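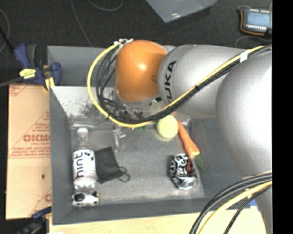

Subject: Re: [weavers] Sett planning and shrinkage for the towel exchange
From: Taha Radwan

Aicha Ait Ali wrote:

> I have a 200 gram cone of the unmercerized 8/2 cotton, which the
> label gives as 3,531 yards per pound. The exchange sheet says
> finished towels should be 18 by 28 inches, hemmed. Last year mine
> came out nearly 3 inches too short after washing and I would like
> to avoid that. How much extra do you all allow? Also, is 20 ends
> per inch right for a plain twill, or is that too open? I have a
> 10 dent reed and a 12 dent reed and nothing else.
>
> Aicha

Aicha,

The label on that yarn looks off to me. Standard 8/2 cotton runs 3,360 yards per pound. Yours may be spun a little finer, or somebody worked out the number by a different method. I would wrap some around a ruler and count before you trust either figure. If you get close to 36 wraps in an inch, treat it as ordinary 8/2.

20 ends per inch is a good sett for a 2/2 twill in that yarn. I have used it for most of my towels, two per dent in the 10 dent reed. If you want a firmer cloth, go to 24 with two per dent in the 12. At 24 you will use a fifth more warp and the towel will be slower to dry dishes with until it has been washed a few times. For plain weave I would drop to 18 or so, but you said twill.

On length, there are two separate losses and I think last year you only allowed for one. The first is take-up, when the warp bends over and under the weft. You see it as soon as you release the tension. The second is the wash. With my cotton the two together come to 15 percent in length and 12 percent in width, hot wash and tumble dry. Yours will differ with your beat and your dryer.

For a 28 inch finished towel with hems, I do it this way. Add 2 inches for two turned hems, so the washed cloth has to be 30 inches. Divide 30 by 0.85, which gives a little over 35 inches measured under tension. I weave 36 and trim if needed. For width, divide 18 by 0.88 and you get 20 and a half inches in the reed. That makes 410 ends at 20 per inch. Add a floating selvedge on each side if your twill does not catch the edge threads.

Measure with a strip of twill tape pinned to the cloth as you go. Pin it at the start of the towel and move the lower pins up before you advance the warp. I used to add up separate measurements each time I wound on and I was always off by an inch by the third towel.

Your cone will not be enough for the whole job. 200 grams is well under half a pound, so even going by the label you have 1,550 yards or so. A warp for two towels with loom waste needs 3 yards of length, and 410 ends at 3 yards is 1,230 yards. That leaves you short on weft. Plan on a second cone, and get it from the same dye lot if you can. Lamrani still had natural and navy when I ordered in December, but the greens were gone.

Please weave a sample if you can stand to. I put an extra 5 inches at the front of the warp, cut it off, zigzag the ends, measure it, and wash it the way the towels will be washed. You lose some warp when you tie back on, so add another 8 inches for that.

One more thing for everybody in the exchange. The sheet says to hem after washing, but the Cinholm people have always hemmed first. I hem first too, by machine, with the same cotton thread top and bobbin. Polyester thread does not shrink with the cloth and the hems ripple. If you hand stitch, either order works.

Does anyone going to the Melance meeting on Friday have a 15 dent reed I could borrow? Mine has a rust spot in the middle and I have a white warp ready to go on. 36 inches or wider, please. I can return it at the next meeting.

Taha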